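Condville Food Origins: data card

Version 4, 23 August 2019 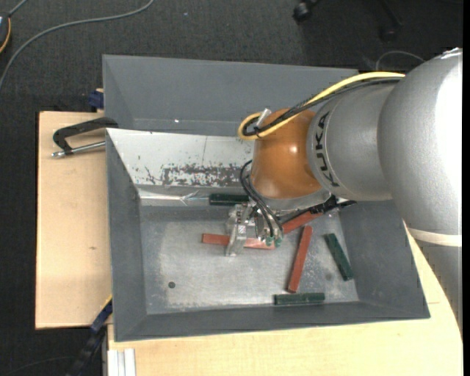 Most stories about who invented a dish fall over when you ask for the document. This dataset collects 2,433 printed claims about the origin of everyday foods, and for each one records what evidence the writer offered. In most cases that column is blank.

Compiled by Ehab Hajji. Second reader: Panagiotis Mujić. Questions and corrections go to either of us through the Plandik tracker.

What is in it

One row per claim. A claim is a sentence in a cookbook, newspaper, menu or tourist brochure stating that a food was first made by a certain person, in a certain place, or for a certain event. "Sandwiches are popular in England" is not a claim. "The cook ran out of flour and served it flat" is a claim, and we have a depressing number of those.

Columns

claim_id: whole number, never reused
food: common name, lower case, British spelling where there is a choice
claim_text: the wording as printed, mistakes kept
source_title, source_year: from the title page; left empty if there isn't one
credited_to: person, town or people named in the claim
evidence_offered: free text, usually empty
story_type: one of 9 codes, listed in codes.txt
grade: 0 to 4
reader: EH or PM

Grades

0 means no evidence of any sort. 1 means the writer points to "legend", "tradition" or somebody's grandmother. 2 means a later source is named. 3 means a source from the right period is named but we couldn't get hold of it. 4 means we have read the period source and it says what the writer says it says.

A 4 doesn't make the claim true. A man who wrote in his own diary that he invented a pudding gets a 4, and he may well have been lying to his diary.

Where it came from

The first batch was typed from the Morsy cookery shelves. Later rows came from scanned newspapers, run through Pluver for text recognition and then checked against the scan by eye. Pluver is poor with narrow columns and worse with fractions. If claim_text reads like nonsense, assume the scan before you assume the author, although we have met authors where it was hard to tell.

Known problems

Writers copy each other. The same pavlova paragraph turns up in 6 books with the adjectives moved, and we've kept every one as its own row. Anyone counting rows to find the "most accepted" origin is measuring copying, so please don't.

English only. A claim about dumplings written in English for people on holiday tells you what people on holiday were told. It says very little about dumplings.

source_year is the year of the copy we handled. First editions are often earlier, and reprints are bad at admitting to being reprints.

The two readers disagree on grade 1 versus grade 2. Mujić is more generous to named grandmothers than Hajji is. Filter by reader if this matters to you.

The code "royal" covers any story where a monarch demands a snack. It was meant to be a small category.

What not to use it for

Settling an argument at dinner. Labelling a festival. Proving that your town had it first. We have been asked for all of these, once with a draft plaque attached, and the rows in question were graded 0.

Changes in this version

Merged "flapjack" and "oat slice", then unmerged them after complaints that were fair.
Fixed source_year for the church fundraising cookbooks, which had been given the year of the church.
Regraded all the chowder rows. None went up.

The next version is planned for December. It will add the biscuit tins, if the lettering on them can be read.

Licence

Free to copy and change with credit to the compiler. The quoted claims belong to whoever wrote them first, and on that point the dataset can't help you much either.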